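Pivwood Sessions: where the record is up to
July 29, 2021
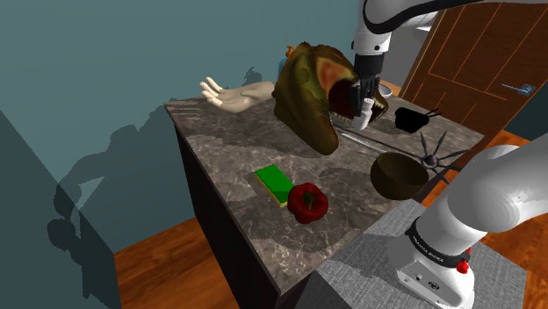 When will the album be finished?
We expect to hand over the final masters in October, which keeps us inside the dates in our grant agreement.

Hello again to everyone at the Maltex Fund, and thank you for your patience while I got this written up. It has been a full winter at our end, mostly happy, with one or two late nights that I'd just as soon forget!

We've now recorded 8 of the songs, and 4 of those are mixed. Bezawit Lemma has sung lead on nearly everything and her voice has grown into the slower numbers beautifully. Tuấn Huỳnh redid the bass on "Jevska" after we all agreed (Tuấn included) that the first go was a bit stiff, and it's a much friendlier song now. We put it out early as a single and it has had 3,306 plays, which for a band our size is very cheering.

The launch show at the Ung Theatre sold 87 tickets. I'd hoped for a few more, to be fair, but the people who came stayed until the end and bought plenty of shirts.

Money is on track apart from mixing, where Jouko Lappalainen needed extra days for the string parts. I'd like to move what's left of the travel line across to cover him, if you're happy with that. The artwork is still to be settled and I'll send you the colour proofs once we have them.

Warm regards,
Ghassan Ghanem

Recent updates
Choosing the single
Strings at last
Our first week in the studio

Comments
Lộc Vương: Was at the Ung show and loved the new slow one. Will there be vinyl?
Ghassan Ghanem: Thanks Lộc! We'd love to, still waiting on a quote.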